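Week 7 handout: Small surfaces, or what to do with the top of the table

Print this page | E-mail this page

Right, so last week we got through wardrobes (thank you to everyone who brought in their hanger counts, I have never seen so many!) and this week we're moving on to what I call the small surfaces. Side tables, hall tables, the shelf by the door, the bit next to the couch where everything lands. If you missed the class, read this before you start on the worksheet, and bring your own photo on the night if you'd like it talked about.

I started teaching this unit back when the course was still at the Vellholm rooms and I had 28 people on folding chairs. Back then I did it all as theory. Zones, categories, arrows on the whiteboard. Everyone nodded and went home and did nothing, me included. Now we look at a real corner and sort it out on paper first, and I find people remember it much better.

Some words we'll use:

Anchor - the biggest thing on the surface, usually a lamp. It stays unless there's a very good reason.

Drifter - anything that was put down and never picked up again. Cables, keys, receipts, one sock.

Dresser - something there because it's nice to look at. Frames, vases, flowers, that shell from your honeymoon.

Dead space - an opening or shelf that could be doing a job and isn't.

One item can be two of these. A vase is a dresser when it's standing up and I'd argue it's a drifter when it's on its side, though Dae-han Wi disagreed with me for most of last July's class and he made some good points (his view is that a dresser is always a dresser, it's just having a rest).

Have a go at sorting this corner into the four groups before you read on. Pencil is fine, margins are fine.

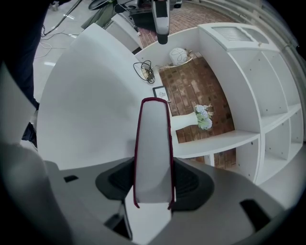

Fig. 7.1 White table and open cubbies, brick-patterned backing behind.

I'd put the white lamp down as the anchor. I'm a bit fond of it, to be truthful, with that thin loopy grey line wandering over the shade - it's enough pattern for one table. If it were mine I'd build everything else around it and stop buying things with patterns on them.

The black cable is the drifter, and it's the one everybody gets. Tangled cables are a funny thing because they're small but your eye goes straight to them, especially black on white. Two questions for a cable: is it used every day, and is it used here? Two yeses and it gets a proper loop and a clip on the back edge of the table. Anything else and it goes in a cubby, in a labelled bag, with its plug or adapter kept with it. Please do the label. I have a Gelis tin at home with 24 cords in it and I could name you maybe three.

Now the dressers. Small frame, black edge, against that reddish-brown brick. I like it there and I'd leave it. The vase of artificial flowers wants standing up, and I'd try it on the long white shelf first, then on the table beside the lamp, and see which you prefer after a day or two. Pale blue, white and light green go with nearly anything so you've got plenty of choice. Artificial stems also need a dust every so often, which we forget because we don't have to water them. A soft dry brush, or a hair dryer on cool held well back. Go gently around the dried-looking cream bits.

Then the cubbies. The little peg holes on the inside walls are worth a look on any unit like this, as on a lot of them you can fit an extra shelf and get two short spaces out of one tall one. Check what pegs yours takes before you go shopping! I once came home from Zavano with 40 of the wrong size and had to drive them all back.

Homework: pick one small surface. Sort it into the four groups on paper, with nothing moved. Then move the drifters only. Leave the dressers till next week, I mean it, or you'll spend the whole evening fussing with candles. Elspeth Leckie has offered to bring the label maker for anyone who wants a turn.

Comments (3)

Jayasinghe: I had the vase as dead space because nothing could go where it was lying. Is that allowed?

Marg: Did the hall table Sunday. Found my spare car key!!

Dae-han Wi: Still a dresser.

Questions to the course desk, room 117 | Copyright 2022, all handouts | Back to top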